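Speaker notes: Running a meeting people can take part in
Parnelard Governance Forum, afternoon session, 2:15 pm

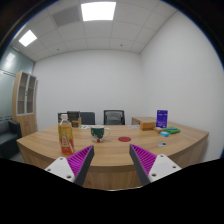
Opening

Good afternoon, and thank you to the Forum for the invitation. My name is Raghda Nassar, and I lead board support at Stenside. My remarks this afternoon concern the conduct of formal meetings in member organizations: how agendas are set, how papers are circulated and how decisions are recorded.

(Pause. Confirm that the back rows can hear.)

Background

Last year Stenside reviewed the minutes of 208 board and subcommittee meetings held by our members. The smallest organization had a board of five. The largest, Chidiac Housing Co-operative, reports to almost 3,000 members. Despite that range, the same difficulties appeared in both.

The most common was the late paper. In 37 of the meetings, a decision was taken on a document tabled on the day. The minutes seldom recorded whether directors had been given time to read it. Where a matter is later disputed, that omission is difficult to repair.

Agendas

Each item should state what is being asked of the board. We recommend the labels "for decision", "for discussion" and "for information", placed beside the item title. Items for decision should come first, while attention is good. Reports for information may be taken as read unless a director asks to speak to one.

Refer to handout, page 2. Allow a minute for people to find it.

The chair and the secretary should settle the agenda together. At Fivness this is done by telephone ten days before the meeting, and Issa Haddadin, their corporate secretary, has kindly agreed to take questions on the practice at the end.

Remote attendance

Many boards now have directors joining by telephone or video. The chair should call on remote directors by name before closing discussion on any item for decision. Votes should be taken by roll call. If a connection is lost, the minutes should note the time of departure and whether quorum was maintained.

Minutes

Minutes record decisions and the reasons for them. They are not a transcript. A director who wishes a dissent to be recorded is entitled to ask, and the secretary should read the wording back before the meeting moves on. Draft minutes should be with the chair within the week.

(If running behind, skip the next paragraph.)

In camera sessions require their own short record. It should show who was present, the general subject and any resolution passed. Keep it apart from the open minutes and note where it is filed.

Close

Thank Issa and invite him to the front. Questions until 3:00 pm. Template agendas are at the registration desk, in English and French.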